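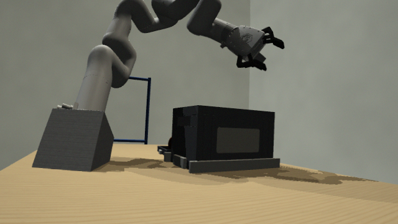
2019-12-28

Workshop notebook, glue and finish bench

Quiet week, so I finally did the comparison of wood glues that I promised in April. We have had too many open joints on the Plidari stools and I want to know if it is the glue, the wood or our hands.

Material: beech offcuts from the Dantas order, all from the same board. I planed them in the morning and glued them the same day. Two glues only. The first is our usual white glue from the big bucket, the second is the Ristora sample, which is yellow and a little thicker. For each glue I made five lap joints, same overlap, same clamps, left overnight near the inside wall where it is not so cold.

I broke them with the lever and the hanging scale. It is not a real testing machine, so please do not compare these numbers with any data sheet. They are only good for comparing one joint with another on our own bench.

White glue: four joints broke in the wood, one broke clean in the glue line. The clean one had a shiny surface, and I think I put too much pressure there and squeezed the glue out. The best of the series held to 663 N on the scale.

Yellow glue: all five broke in the wood. The values are closer together, but the highest one is lower than the best white one. This surprised me a little, but it can be the grain in that piece, it was running out to the side.

So the glue is probably not guilty. On the stools the leg joint is end grain into side grain, and there we work quickly and wipe only one surface. I glued 6 more samples like this, three with glue on one side and three with glue on both sides. I could pull two of the one-side samples apart by hand. The both-side samples did not move, and I had to use the mallet.

Things to remember:
The lid of the white bucket does not close well, there is a skin on top. Take the glue from under it.
Yellow glue grabs faster. After 5 minutes I could not shift the parts any more, so prepare the clamps first.
Squeeze-out from the yellow one leaves a stain under oil. Scrape it when it is like rubber, do not wash it with a wet cloth.

Still open: the same test on the ash for the Lalilby shelves. The ash is stored in the cold room and must come inside for some days before I glue it. I also want to try warming the parts a little - the hide glue people always do this, maybe it helps here too.

Broken samples are in the flat tray under the bench, marked W and Y in pencil. Please do not burn them yet.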